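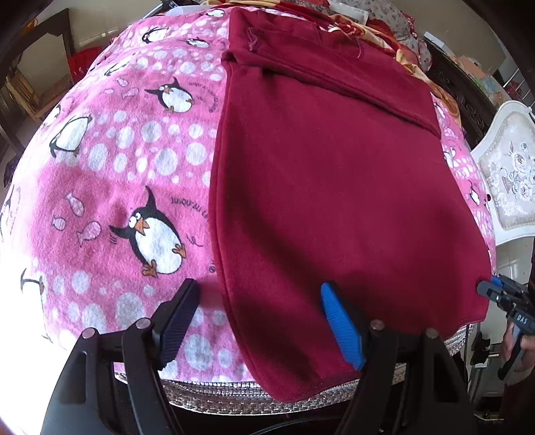 Folded maroon fleece on a pink penguin blanket.

Review: the Nestar ceasefire negotiation kit, from Boltden
4 February 2018

I teach an evening course on international affairs in Hatville, for adults. Most of my students follow the news about wars and peace talks, and they ask the same thing every year: why do the parties sit in the same hotel for weeks and sign nothing? I have tried to answer with lectures. This winter I bought the Nestar kit and let them try it themselves. We have played it two times now, so I think I can give a fair opinion.

The kit is a simulation of ceasefire talks in a country called Yeh. There is a government, an armed movement in the north, a smaller group which controls the port, two neighbor states, and a mediation team. It is made for 14 players, but the booklet explains how to merge some roles if you have fewer people. I would not go below ten.

What you get

The box contains the role folders, one large map, a set of event cards, a sand timer, blank agreement forms and the booklet for the person who leads the session. The folders are of good strong cardboard. The map is printed on thin paper and ours was torn at one fold after the first evening. I repaired it with tape on the back side. For this price I expected a map that can be opened many times.

Each folder has a public page, which everybody may read, and a private page with the true limits of the party. I like the private pages very much. They are written in plain sentences and do not tell the player what to do. The armed movement, for example, learns that its fighters have not been paid since June, and the player must decide if this is a reason to sign quickly or a reason to hide the problem and ask for more.

How it plays

A session has rounds of 30 minutes. Between the rounds the leader draws an event card, and the parties must live with it. A convoy is stopped at a checkpoint. A local commander ignores an order. One of the neighbor states makes a speech that helps no one. The cards are well chosen and not too dramatic, although three or four of them are almost the same.

The mediation team has the most difficult work. They have no power to force anything, they can only propose a text and carry messages. In our first session the mediators wrote a complete agreement in the first round and were very proud of it, and every delegation refused it before the coffee. In the second session another team began with one small question, the exchange of prisoners, and they came further. At the end there was a signed paper about prisoners and the port, and nothing about the capital. My students were disappointed with this. I was rather pleased.

There is also a figure in the rules that made us argue. The exchange list has 1,731 names, and the two sides have different lists. The booklet says only "the lists do not match." It does not say who is right. One student wrote to me afterward to ask for the solution, and I had to answer that I do not have it either. 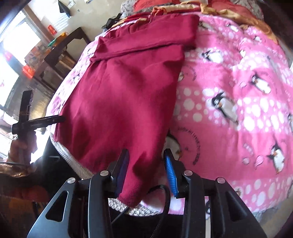 What I did not like

The booklet for the leader is too short. It gives the rules, but it gives little help for the discussion after the game, and for a teacher this discussion is the main thing. I had to prepare my own questions. I asked each delegation to read its private page aloud, and then the others could see what they had missed. I suggest that Boltden add a page about this in the next edition.

The two neighbor states do not have enough to do in the early rounds. The players of these roles were bored until the border card came. You can give them the task to write a press statement after every round, which worked well for us.

The civilians of Yeh are almost absent. They appear on the cards as numbers of displaced families, but there is no folder for a women's group, a town council or an aid agency. Real talks are criticized for the same gap, so perhaps the authors did it with intention. The booklet does not say.

Who should buy it

I can recommend the kit for evening classes, upper grades of high school and discussion clubs with a patient leader. You need a full evening, two rooms if possible, and a corridor where people can talk privately. It is not suitable for a party, and I think also not for a group where people already have strong quarrels with each other.

Rating: four stars of five. I take one away for the map and the short booklet.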